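Setting Up a Small Pick-and-Place Station So Two People Get the Same Result

I've been writing the house rules for our tabletop arm cells, and Dalva Damasceno asked me to put the setup part somewhere people can find it. So, the short version! It's for a block-and-lid task, but I use the same steps for pretty much anything that fits on a mat.

Start with the mat. I like dark gray and dull, with a light block on it, so the object stands out in every view. Square it up by eye, then tape all the corners down. Use more tape than you think you need (I'm a crossed-strips person, Tadhg Buckley folds his over the edge, we've agreed to disagree). A mat that creeps a little every run will ruin your afternoon and you won't notice until run 164.

Next, clear the mat. Only the things the task needs go on it. Scrap paper, pens and your coffee go somewhere else, and outlet lids and cables stay outside the mat's edges.

Now look through every camera before you run anything. I mean every one, the wrist view too. Check that you can find the objects and that nothing has washed out so badly that you lose them.

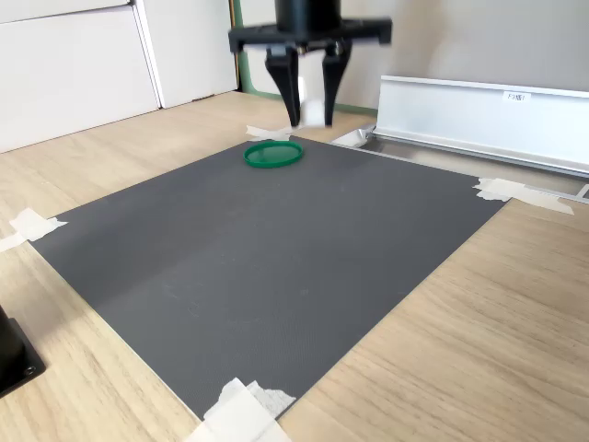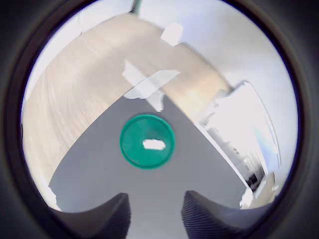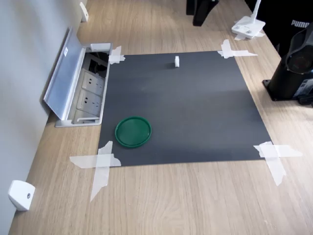
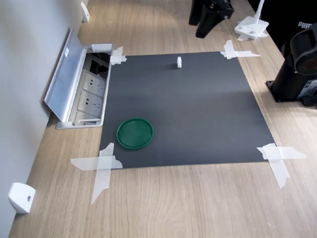 The green lid on the taped-down mat, in all four views. The white block is between the fingers in the first and near the far edge of the mat in the last two.

Then write down your start positions. We keep ours in a plain log: which side the lid is on, how far the block is from the far edge, who set it up. Eusebio Miranda wanted a fancy form for this and I talked him out of it, because a fancy form gets skipped by December.

Before the arm moves, my rules are pretty dull:

Know where the stop button is and have a hand near it.
Hands off the mat. If the block tips over, stop the arm first, then reach in.
First run of the day goes at low speed, start to finish.
Two bad grasps in a row and you pause to check the tape and the fingertips.

That last one gets grumbles, but I'm keeping it. We once logged 181 runs on the Korham cell with a loose fingertip screw, and I had to toss the lot.

If you change anything at all (new tape, new lamp spot, different lid), start a new log page. Don't squeeze it into the old one. Send me your additions and I'll work them in, last updated October 8, 2025.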